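Two months with the Skosto teaching kit

Tue 21 February

Some of you asked me by mail what I think of the Skosto kit, after I mentioned it in my December post. I wanted to wait until I had used it enough, and now I believe I have. I paid for it with my own money and I don't know anybody at the company, so please take this as the opinion of one customer.

First, what you get for 1,269 euros. Skosto is not a robot. You need to have an arm already. In the box there is a controller, an adapter plate, a hand-held remote with a thumb wheel, all cables, and a license for the software, which is called Wan. I don't know why it is called Wan and the manual doesn't explain it. The kit is sold by Rultaria, who also make a bigger version for factories, but that one costs more than 2,000 and I have no need for it.

The idea is that you teach a movement by doing it. You guide the arm with the remote, Wan records everything, and after enough repetitions it tries to do the movement alone. I used such systems at my old job, but they needed one full-time person only to keep them running. I was curious if a small kit can do it with me alone in the evenings.

Installation was one evening and half of the next. The adapter plate fitted at once. The controller did not want to see my arm, and I lost almost three hours before I found that the network cable must go in the left port and not in the right one. Both ports look the same and both have a green light. This is in the manual, but on page 13, after the chapter about safety, and I was looking for it in the chapter about connections.

I wrote to support about it anyway, and the answer came the next morning from Lutz Dreßler. He was friendly and he wrote whole sentences, not a copied text. He promised a sticker for the port in the next delivery. We will see. He also told me about a setting for slow start, which I had not found and which I now use every time. Without it the arm begins each movement with a small jump, and my neighbor downstairs can hear this.

The recording itself is the best part of the kit. You press one button to begin and the same button to stop. If the try was bad, you hold the button longer and it is thrown away. That sounds like nothing, but with other software I had to go to the keyboard after every try, and after one hour you start to keep the bad ones from pure laziness. With Skosto I made 200 recordings in four evenings and I was still in a good mood.

For the tests I stayed with simple things, pushing and sorting small blocks on a board. I know people prefer to see a robot fold a shirt or make coffee, but with blocks I can see quickly what was learned and what was not.

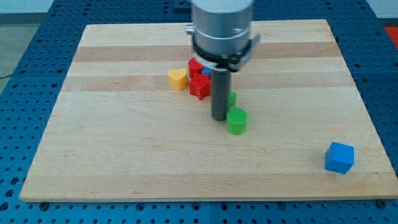 Pushing one block to a given place works well after a moderate number of recordings. Pushing one block out of a group is much harder, because the neighbors move too, and then Wan becomes unsure and stops. I prefer a stop to a crash, but it stops very often, and each time you must confirm it on the computer – the remote can't do this. I hope they change it, it must be a small thing for them.

Two more complaints. The thumb wheel is too sensitive near the middle. You can change the curve in the settings, but the change is forgotten when you switch off the controller. And the export of recordings only works in their own format. I asked Lutz Dreßler and he says an open format is planned, without a date.

Would I buy it again? Yes, I think so, if you already have an arm and you want to teach it small tasks at home or in a school. If you need to sort parts all day without somebody standing next to it, then no, or not yet. A reader from Borumthorpe wrote to me that his club uses one kit for two arms and changes the cables by hand. I have not tried it, and the license text is not clear to me if it is allowed, so ask Rultaria before you order.

Next I want to try the newer version of Wan, which came out last week. I will keep my old recordings and teach the same tasks again, so that I can compare the two.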